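Subject: Re: [handheld-ops] Orange finger pads separating during kitchen tasks
From: Chia-jung Au
Date: Sat 17 June
To: handheld-ops list

Dear colleagues,

Thank you to everyone who replied to the message quoted at the end of this one. The Ellus hardware group has finished its review of the pad separation fault. The findings are set out below, together with the interim rules that apply to all sites until the replacement pads arrive.

Summary of the fault

The soft pad on the inner side of one finger came away from its backing during a recording session at the Urkgate site. The operator felt the grip change, stopped, and found the lower corner of the pad lifted clear of the finger. A piece of the pad material was missing. It was later found under the work table, so we are satisfied that it did not enter the food. The session was ended and the rice was thrown out, which was the correct decision.

Inspection of the remaining tools at Urkgate showed early lifting on 6 further pads. All of them came from the same Gamik batch. Pads from the earlier batch, including several with far more use, showed no lifting.

Cause

The adhesive used in the affected batch softens when it is held in steam. Our bench test repeated the failure after 30 minutes of intermittent exposure above an open cooker. Dry heat alone did not cause it within the same period. The tasks most at risk are therefore those in which the fingers are held low over an open rice cooker. Toaster tasks are a lesser concern, although the rules below cover them as well.

The view from the tool in the rice cooker task gives a sense of the working position. The cooker is open with rice in the bowl, and the two fingers are angled in toward each other with their orange pads on the inside.

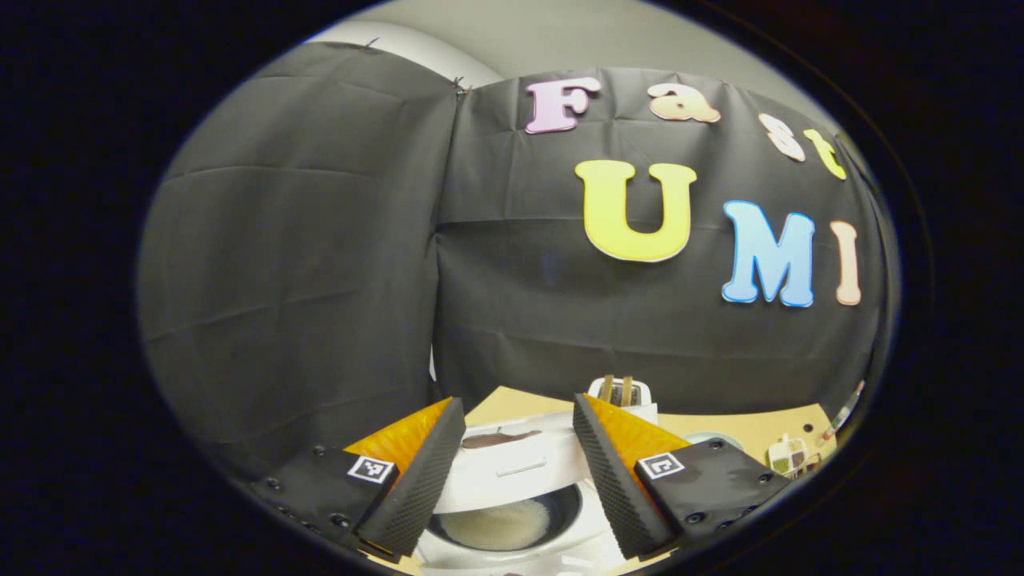 Interim rules for all sites

1. Inspect both pads before each session and after each cooker task. Press along all four edges with a gloved thumb. Any edge that moves is a failure, and the tool must be withdrawn.

2. Do not hold the fingers over an open cooker while it is heating or while steam is visible. Switch the cooker off, open the lid, and allow the steam to clear before the tool is brought in.

3. Food used in recordings is not to be eaten by anyone, under any circumstances. This was already our rule, but two sites reported that it was not posted in the room. Please post it.

4. Do not re-glue a lifted pad. One site had done so with a household adhesive, and the repair hid the fault from the next operator. Bag the finger, label it with the tool number, and return it to Ellus.

5. When a finger is changed, check that the marker tags on both mounting blocks are clean and flat before recording resumes. Steam leaves a film on the tags, and we have seen tracking dropouts that were wrongly put down to lighting.

Effect on recorded data

Urkgate has contributed 3,820 episodes under the current protocol. We have marked 300 of these for review on the grounds that they were recorded with a tool whose pad was later found to be lifting. They have not been deleted. A lifted pad changes the width at which the fingers meet an object, and until that error has been measured the marked episodes should be left out of training runs.

Replacement pads

Gamik has accepted the return of the full batch and will supply pads that are held mechanically as well as by adhesive. Delivery is expected in September. Sites that run short before then may request earlier-batch pads from me – stock is limited, and kitchen tasks will be given priority.

Please confirm by reply to this list that rules 1 to 5 are in force at your site.

Regards,
Chia-jung Au
Equipment Safety, Ellus

Osei site lead wrote:

> Dear all,
>
> We have read the first notice from Urkgate and have
> inspected our own tools. One pad shows slight lifting at
> the lower edge. It has been used mainly for the rice
> cooker task and has never been dropped.
>
> Could Ellus advise whether this should be treated as
> ordinary wear or as the same fault? We would also like to
> know whether we may continue with dry tasks in the
> meantime – the tool has been set aside until we hear
> from you.
>
> With thanks,
> Osei site

P.S. In answer to the Osei site: please treat it as the same fault. Dry tasks may continue with your other tools, but the one you have set aside should be returned.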